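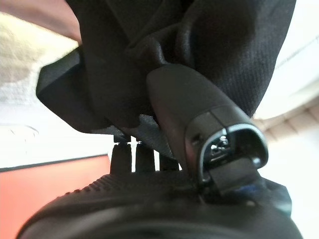
Mon projet de troisième année porte sur les médicaments qui dorment chez les gens, et surtout sur ce qui se passe (ou pas) quand on leur propose de les rapporter à la pharmacie. J'ai passé le printemps à la pharmacie Karagiannis, à Nomham, une ville anglaise où j'étais en échange, et je pensais naïvement que tout se jouait dans l'armoire de la salle de bains. Pas du tout ! Les vieux comprimés vivent partout : la boîte à gants, la table de nuit, la poche d'un sac de voyage. Avec un tissu noir qui fait de gros plis souples, comme sur la photo, une plaquette glissée au mauvais endroit peut y rester des années. C'est une patiente qui m'a mise sur la piste en retrouvant un antibiotique entamé dans la doublure d'une valise, et j'ai ajouté une question là-dessus dès le lendemain.

Ce que je voulais savoir

Ma question de départ était beaucoup trop large (« pourquoi les gens gardent-ils leurs médicaments ? »), et ma tutrice de stage me l'a fait réécrire trois fois. Version finale : est-ce qu'une enveloppe de retour remise au comptoir, avec une phrase d'explication, amène plus de patients à rapporter leurs restes qu'une simple affiche ? Voilà, c'est modeste, mais au moins ça se teste en quelques semaines.

L'enveloppe s'appelle Plasora. C'est une pochette en papier épais, opaque, avec une liste au dos de ce qu'on peut y mettre et de ce qu'on ne peut pas (les aiguilles, non, jamais, il y a une autre filière pour ça). La pharmacie en avait reçu 2 000 et n'en avait presque pas distribué. Elles étaient sous le comptoir, derrière les rouleaux de papier de caisse.

Comment j'ai fait

En février, affiche seule. En mars, affiche plus enveloppe, donnée avec chaque ordonnance renouvelée. Dans les deux cas, je notais les retours dans Ukon, le petit logiciel de suivi de l'officine, qui a le bon goût de planter quand on met un accent dans un champ. J'ai donc un mois entier de « gelules » et de « creme ».

En parallèle, j'ai fait remplir un questionnaire papier d'une page. J'ai récupéré 105 feuilles, dont 101 exploitables. Les autres avaient le verso vide, et je m'en veux un peu : rien n'indiquait qu'il fallait tourner la page. J'ai rajouté une flèche ensuite, trop tard évidemment.

Je me mettais près du présentoir à brosses à dents entre 10 h et midi, parce que c'est là que les gens attendent leur préparation et qu'ils s'ennuient assez pour dire oui à une étudiante. Le biais est énorme, je le sais : j'ai surtout vu des retraités et des parents de jeunes enfants, et presque aucun salarié.

Les résultats

Sur le mois avec enveloppe, 114 retours enregistrés. Pour le mois avec affiche seule, je n'ai pas de chiffre solide : pendant les dix premiers jours, une partie des sacs est partie directement dans le bac sans passer par Ukon, le temps que toute l'équipe prenne l'habitude. L'équipe est unanime pour dire que c'était nettement moins, et je la crois, mais je ne peux pas en faire un pourcentage. J'ai hésité à bricoler une estimation et puis j'ai renoncé.

Le questionnaire m'a appris des choses que je n'attendais pas. La raison la plus citée pour garder un médicament, c'est « au cas où ». La deuxième, c'est la gêne — des patients m'ont dit qu'ils avaient peur qu'on leur reproche de ne pas avoir fini leur traitement. Ça m'a vraiment marquée, parce que mon affiche disait en gros « Ne gaspillez plus ! », avec un point d'exclamation rouge. Pas très accueillant, quand on y pense.

Et puis il y a ceux qui croient qu'une boîte non ouverte sera redonnée à quelqu'un. Non : au Royaume-Uni, ce qui revient en pharmacie part à la destruction, même scellé. Plusieurs personnes ont été déçues en l'apprenant, une dame a carrément repris son sac, et j'ai mis dix bonnes minutes à la convaincre de me le laisser.

Ce que je referais autrement

D'abord, un mois à blanc pour roder la saisie avant de compter quoi que ce soit. Ensuite, le texte de l'affiche : j'écrirais simplement « Vous pouvez tout nous rapporter, sans explication ». J'irais aussi le soir, après 17 h, pour voir enfin les gens qui travaillent.

Je garderais la question sur les endroits où traînent les médicaments, c'est celle qui faisait parler tout le monde (mention spéciale au monsieur qui range ses gouttes dans le beurrier). Je la mettrais même en premier, avant l'âge et la fréquence des visites, qui refroidissent tout de suite l'ambiance.

Le questionnaire complet et le tableau des retours sont en annexe, accents rétablis. La pharmacie continue de donner les enveloppes aux patients qui renouvellent leur ordonnance, et il reste une pile d'affiches de l'ancienne version dans l'arrière-boutique si quelqu'un de la promo veut s'en servir comme brouillon.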